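After the Alarm: How One District Rewrote Its Response to Carbon Monoxide in Schools

When pupils at a secondary school in Beaulieu began to complain of headaches during a morning lesson, their teacher assumed that the room was stuffy and opened a window. Within the hour the building had been cleared, and 55 children and adults were being assessed by ambulance crews on the playing field.
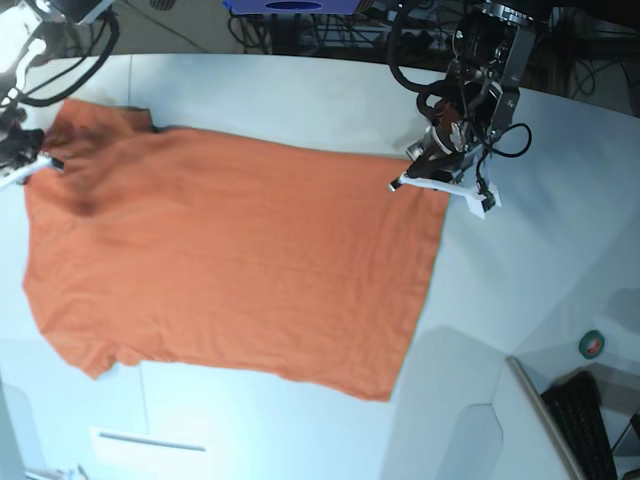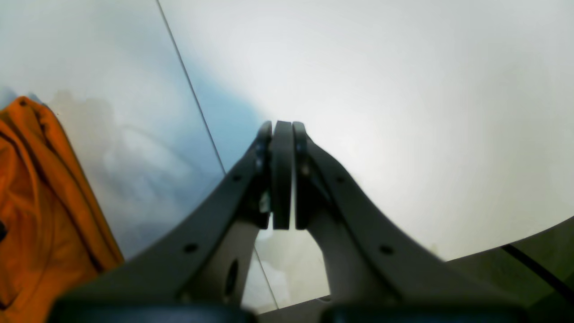

Department of Public Health and School Safety, Features

The cause was carbon monoxide, which had entered the east corridor from a damaged boiler flue. All of those affected recovered, and only five were kept in hospital overnight. The district's review of the incident was nevertheless a long one, and its findings have changed the way in which schools across the area prepare for an emergency that gives very little warning of itself.

Carbon monoxide has no colour, taste or smell. The first signs of exposure are a dull headache, tiredness and nausea, all of which are common enough in any classroom in winter. Sandrine Perrin, who led the review, considers this to be the heart of the difficulty.

"A teacher sees one child with a headache and sends that child to the nurse," she says. "The next teacher does the same. Each decision is sensible. The pattern only appears when someone puts them side by side."

At Beaulieu, that person was the school nurse, Mali Rees. She had received pupils from two neighbouring classrooms before the mid-morning break and noticed that several of them felt better after a few minutes by the outer door. She asked the head teacher to evacuate the building and then telephoned the emergency services - in that order, as the guidance now recommends.

The review found that the school did possess a carbon monoxide alarm. It was fitted in the boiler room, as the rules of the time required, and it did not sound. The leak lay further along the flue, above a suspended ceiling, and the gas had passed into the corridor without reaching the sensor.

Under the revised policy, alarms must be fitted in every occupied room through which a flue passes, as well as in the boiler room itself. The district has now inspected 190 school buildings. Work to fit the additional alarms is to be completed in July, with priority given to nurseries and to schools with older heating systems.

Less visible changes have been made to record keeping. Nurses are asked to note the room from which each pupil has come, together with the time. Where two or more pupils from the same part of a building report similar symptoms on the same morning, the matter is passed at once to the head teacher.

Hortensia Cáceres, a hospital physician who treated several of the Beaulieu pupils, welcomes the attention to timing. Blood tests for carbon monoxide become harder to interpret once a patient has spent time in fresh air or received oxygen, and a clear note of when each child left the building is of real help to clinical staff. She also asks that parents be told what to look for at home. A headache that persists, unusual confusion or a change in behaviour in the weeks after exposure should be reported to a doctor, even where the child was well on leaving hospital.

Communication with families was the part of the response that drew most criticism. Parents arriving at the school gate were given differing accounts, and some learned that their child had gone to hospital only from other parents. Jhair Paucar, whose daughter was among those kept in overnight, waited nearly two hours for a call.

"The care she had was excellent," he says. "I would simply have liked to know where she was."

Schools must now name a member of staff whose only duty during an evacuation is to contact families. The revised guidance was issued to head teachers on 28th June, and printed copies may be obtained from the department on request.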